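Home Blog Projects Parts Bin About Contact

Two grippers, one wrist camera, and a lot of coffee

So I finally got to spend a proper stretch of May doing the thing I'd been promising since winter, which is putting the Drelby gripper and the Hakenitz gripper through the same chores and seeing which one I'd want to live with. I had big plans for a spreadsheet. The spreadsheet has 20 rows and I stopped filling in the comments column at row six, so you're getting the blog version instead!

First job was the camera, and I got stuck on it for most of a morning. The auto exposure on these little wrist cameras drives me up the wall. Point one at something pale and it dims everything, swing it over something dark and the whole view jumps. I ended up aiming it at a bare wall and just watching what the arm's own shadow did to the brightness (the cable throws a surprisingly big curve, too).

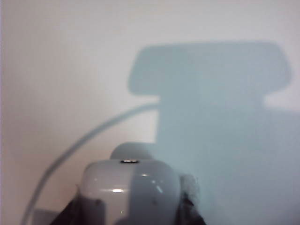

Page 178

I locked the exposure after that and things got calmer. My friend Vichien Nilsuwan had told me to do this ages ago and I'd nodded and then not done it. Sorry, Vichien.

Okay, grippers. The Hakenitz is strong and quick and it sounds like a stapler. Great on boxes. On anything small it wants to arrive dead square or it shoves the thing along in front of it, and I spent way too long nudging approach angles by a degree at a time. The Drelby is slower, but you can turn the closing force down until it's barely a pinch, and I kept going back to it.

For the small stuff I like a white table with a phone lying at a slant, an earbud case, and a mesh pencil cup with a ball in it. The phone is the mean one. It's flat and glossy, and there's hardly any edge to get a fingertip under. 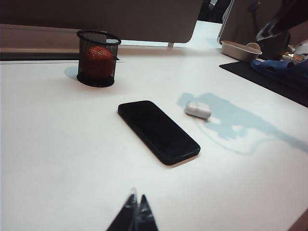
Do you need an expensive controller to try a second gripper? Mine runs on the same Raltasari board I bought for the first one, and all I changed was the adapter plate and one settings file.

That settings file deserves its own grumble. The open and close limits are in raw motor steps, so fully open on the Drelby is 1770 and fully closed is 100, and of course the Hakenitz counts the other way. I swapped them once by accident and the fingers slammed shut the second I powered up. Loud! No damage, but I label my files now.

If I had to pick today I'd keep the Drelby on the arm and save the Hakenitz for box days. Next up is a set of softer fingertips from Dimitriou, which I've ordered in two sizes because I couldn't work out their chart. If you've used them on flat things like phones, leave me a comment and tell me which size you went with.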